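Kitchen odds and ends, baking mostly

Updated in February. Took out the bit about freezing whipped cream, three of you wrote in and you were right.

BUTTER

Cold butter, need it soft, no time. Grate it. Big holes on a box grater, straight onto a plate, spread it out. Five minutes and it's ready to cream. Wrapper around the end you're holding or it melts in your hand.

Don't microwave it. You get a puddle in the middle and a brick on the outside and then the cookies spread. If you already did it, put the bowl in the fridge and stir every couple minutes till it goes thick again. Not as good but you can bake with it.

Salted is fine in anything here. Leave out the pinch of salt in the recipe. That's all.

Save the wrappers. Fold them, keep in a freezer bag, use them to grease pans. One wrapper does a loaf pan.

BROWN SUGAR GONE HARD

Slice of bread in the bag overnight. Or a damp paper towel over the bowl, plate on top, same thing. In a rush: 20 seconds in the microwave with a cup of water next to it, break it up with a fork, use it right away becuase it sets up harder than before.

My aunt used apple peel. Works, but the sugar tastes a little like apple. Which, oatmeal cookies, who cares.

PAN SIZES

The one I get asked the most. 8-inch square and 9-inch round are close enough to swap. 8-inch square into a 9-inch square, it'll be thinner, start checking 5 minutes early. Doubling an 8-inch square, use a 9 by 13, it's a touch shallow, fine.

Glass pan, drop the oven 25 degrees. Dark metal, same. Shiny metal, do what the recipe says.

Line with parchment and leave two sides hanging over so you can lift the whole slab out. Cut it on a board. You'll never scratch a pan again. Crumple the parchment up in a ball first and flatten it out, it stays in the corners that way.

Dab of butter under the parchment too. Holds it down while you're pressing dough.

CRUMB TOPPINGS

Cold hands. Run them under the tap and dry them.

Squeeze a handful, then break it apart. That's how you get lumps. If you just rub and sprinkle you get sand, and sand sinks in the jam.

Chill the topping while you do the bottom layer. Ten minutes in the freezer if it's summer.

Jam too stiff to spread: stir it in a bowl with a spoon first, hard. Tearing up the bottom layer with a knife is how most bar cookies get ruined. Still too stiff, a teaspoon of hot water.

Stop the jam half an inch short of the edge. It burns on the pan and you'll be chiseling.

CUTTING BARS

Wait. All the way cold. I know.

Long knife, push straight down, don't saw. Wipe between cuts with a damp towel. For anything sticky run the blade under hot water and dry it.

Bench scraper is better than a knife if you have one. Mine's the Drodetti, it came in a set with a pastry cutter I've never used. Any one with a straight edge will do.

OVEN IS LYING

Get a thermometer, the hanging kind. When I moved to Etstead the oven in the new place ran hot in back and cool in front, and I burned two batches of granola before I figured it out. Turn the pan around halfway. Every time, even if you think your oven's good.

No thermometer? Lay slices of white bread over the whole rack, 350, few minutes. Look at which ones are brown. Draw yourself a little map and tape it in the cupboard.

Preheat longer than the beep. The beep means the air is hot. The walls aren't. Give it another ten or fifteen.

WEIGHING

Please weigh the flour. A cup out of my bag, scooped, came to 155 grams. Same cup, spooned in and leveled, 109 after I'd fluffed it up a lot. Same cup! Same flour! That's the whole difference between a tender cookie and a hockey puck.

No scale, then: fluff with a fork, spoon it in, level with a knife. Don't tap the cup.

Honey and syrup, put the bowl on the scale and pour. No sticky cup. If you're using a cup, wipe it with oil first and it all slides out.

Tín Châu wrote in to ask if you can weigh eggs. Yes. Crack, beat, weigh what you need. Good for halving a recipe that wants one egg. Leftover half goes in your scrambled eggs tomorrow.

EGGS

Cold eggs, bowl of warm tap water, five minutes.

Bit of shell in the white: wet your finger. It comes right to you. Or use half the shell as a scoop.

Whites freeze great. Ice cube tray, one per hole, then bag them. Yolks don't, they turn to gum unless you stir in a pinch of salt or sugar. Write on the bag which one you used. Ask me how I know.

Separating: cold. Whipping: room temp. So separate straight out of the fridge and then let them sit.

BAKING POWDER, BAKING SODA

Powder: spoonful in hot water, should fizz like mad. Soda: spoonful in vinegar, same. Weak fizz, toss it. Write the date you opened it on the lid. Six months and I replace mine, the cans are cheap and a flat cake isn't.

The old soda can go down the drain with some vinegar or in a dish in the back of the fridge.

Sift soda. Always. Little lumps of it taste like a penny.

NUTS AND OATS

Toast them. 325, one layer, stir once. Pull them when you can smell them, they keep going on the hot pan. Tip them onto a cold plate.

Keep nuts in the freezer. Walnuts expecially, they go bitter fast in a warm cupboard. Chop them frozen, they don't fly around as much.

Old-fashioned oats where the recipe says quick: few pulses in the blender. Quick where it says old-fashioned: fine but softer, hold back a spoonful of the liquid.

Granola that won't clump, press it down flat with a spatula before it goes in and do NOT stir the middle. Let it get cold in the pan. Then break it.

STORING COOKIES

Crisp and soft in different tins. Put them together and you get all soft.

Piece of bread in the tin with the soft ones. Change it when it's a rock.

Crisp ones gone limp, 300 for five minutes, cool on a rack. 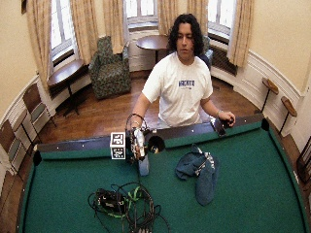
Wax paper between layers if there's any jam or icing. I cut a whole stack at once to fit the tin and leave it in the lid.

Dough freezes better than cookies do. Scoop it, freeze on a tray, bag it. Bake from frozen, add two minutes. I do 100 before the holidays and I'm done, anybody comes over, there's cookies.

Write the oven temp on the bag. Not just the name. You won't remember.

STUCK CAKE

Hot damp towel under the pan, couple minutes, flip it again. Still stuck, back in a warm oven for two minutes, the grease loosens up.

Bundt pans: butter AND flour, brush it in all the creases, and do it right before the batter goes in. Grease slides down if it sits.

Really broken? Layer it in glasses with whipped cream. Call it a trifle. I've served that to company more than once.

VANILLA AND SPICES

Vanilla goes in with the butter. Fat carries it. I was adding mine last for years.

Fladora's the one I buy, the small bottle, but in a brownie you can use the cheap stuff and get away with it. Save the good one for custard and whipped cream.

Cinnamon with no smell has no taste either. Sniff it. Toss it.

Hưng Phùng's tip, and it's a good one: warm ground spices in the melted butter for a minute before you mix. Makes a big diffrence in gingerbread.

Also had a note about Bạch brand coconut milk for the dairy-free bars. Haven't tried it yet. Whichever one you get, shake the can. If it's split, warm it a little and whisk.

CLEANUP

Dough bowls, cold water. Hot water cooks the flour on.

Sugar bowls and caramel pans, hot. Fill the pan, put it back on the burner, let it simmer till it lets go.

Wood spoons smell like onion: lemon half and salt, rub, rinse, dry standing up. Keep one spoon just for baking, put a mark on the handle.

Rolling pin, don't soak it. Scrape, wipe, dry.

More on pie crust next time, got a pile of questions on that and the soggy bottom ones need a page to themselves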